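In praise of the bag on the hook

My cupboard under the sink used to have a bag of bags in it. Yours probably does too. One big carrier, stuffed with smaller carriers, stuffed with things that might once have been carriers and were now mostly creases and onion skin. Every time I opened the door it slid out to meet me, and every time I pushed it back with my foot and thought, I really must do something about that.

What I did, in the end, was put a hook on the wall, and I have become slightly unbearable on the subject. I want to set out the case properly, as my friends have stopped letting me do it at dinner.

The case begins with the fact that a plastic carrier is a very good object. I know we aren't supposed to say so. I take a cloth bag to the shops like everyone else and I feel bad on the days I forget it. But the ones that do come home, from the takeaway or the corner shop or a visiting aunt, are strong, light and free of charge, they keep out the wet, and they fold down to almost nothing. If somebody brought one out tomorrow as a new invention we would queue for it. Having got one into the house, the worst thing you can do is treat it as rubbish straight away. The second worst is to put it in the bag of bags, where it will live for years and never be used, because you can't find the end of it.

A bag on a hook gets used. That is the whole of my argument, really, and everything after this is me enjoying myself.

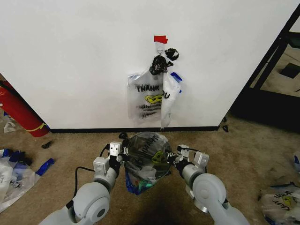 I came to it through Saranya Arumugam, who lived across the landing from me when I first moved to Fullholm. She had a stick-on hook low down on the wall, at bin height, and on it hung whatever bags she had at the time. When the bin was full she tied up the old liner, took a bag off the hook, shook it open, folded the top over the rim and that was that. The whole business took less time than it takes me to find my glasses. I remember standing in her doorway feeling that I had been shown something important, and then going home to my cupboard and getting hit on the shin by an avalanche.

Low down is the clever bit! Most of us put hooks at shoulder height because that is where hooks go, for coats and dressing gowns. But the bin is on the floor, and so are you when you're dealing with it, half crouched with one hand holding something you'd like to stop holding. You want the fresh bag within reach of the other hand. You don't want to stand up, cross the room, open a door and rummage.

There are objections, and I have heard them all, chiefly from Krishnamoorthy Kurian, who shares an office with me and has firm views on walls. His first is that it looks untidy. Well, yes, a bit. A bunch of carriers hanging on a white wall is never going to be mistaken for a painting. But I'd ask what tidy is for. A room where everything is hidden and nothing can be found has only moved the mess behind a door, and I would far sooner look at six inches of crumpled plastic than know that the cupboard is waiting for me. I have also grown fond of the look of them. The lettering on a carrier is cheerful stuff. I like a bag that says thank you. I like a smiley face even better, and a bin liner with a smiley face on it is a small good thing to meet at seven in the morning, upside down or otherwise.

His second objection is that you should just buy proper liners. I did, for a while. Goven, the hardware shop at the bottom of our hill, sells them on a roll, and they are perfectly nice liners, and I resented every one. Buying a bag in order to throw it away, while a cupboard full of bags looks on, makes me feel I've lost an argument with myself. For the big kitchen bin, fine, I give in, no carrier is up to it. For the little round one by the desk, or in the bathroom or the spare room, a carrier is exactly the right size and has handles besides. The handles are what you tie it with. A bought liner for a small bin has no handles, and you end up making a sort of rabbit's ear out of the corner and hoping.

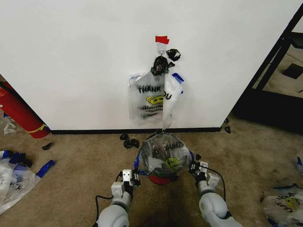 Then there's the question of knots, on which I admit the hook people are divided. Some of us hang every bag by its handles, long and loose, so it drops open when you take it down. Others knot each one into a little bundle first. Saranya was a knotter for the small black ones and a hanger for everything else, and when I asked her why, she looked at me as though I'd asked why she kept her shoes in pairs. I've tried both. Loose is quicker at the moment of need, and you can see what you've got. Knotted takes up less room and doesn't trail, but you have to pick the knot undone, and a tight knot in thin plastic is a miserable thing with cold fingers. I'm a hanger. I respect the knotters. I don't have time at all for the people who fold them into triangles, though my brother is one and sends me pictures.

A few practical points, for anyone who's wavering. Use the sticky kind of hook if you rent; I've had mine up since November and it hasn't budged, bags being about the lightest thing you could ask a hook to hold. Wipe the wall first and let it dry. Keep the number of bags down. My limit is 4, and when a fifth arrives it has to go straight to work or go to the collection point outside the Nadar stores, where they have a big bin for soft plastics. Without a limit the hook turns into the cupboard, only vertical.

And shake them out before they go up. I can't stress this enough. I once lined the bathroom bin with a bag that still had a receipt and half a bunch of coriander in the bottom, and it was some days before I traced the smell.

Krishnamoorthy's last objection, his favourite, is that one hook is hardly worth a whole essay. He may be right. But I change that little bin a couple of times a week, and each time there's a moment, reaching out without looking and finding the bag right there, when I'm pleased with my house. I can't say that of the sofa, and the sofa cost me 700 pounds. He has since asked me which make of hook I bought. I told him to try Goven, second aisle, next to the picture wire, and to get the packet of two.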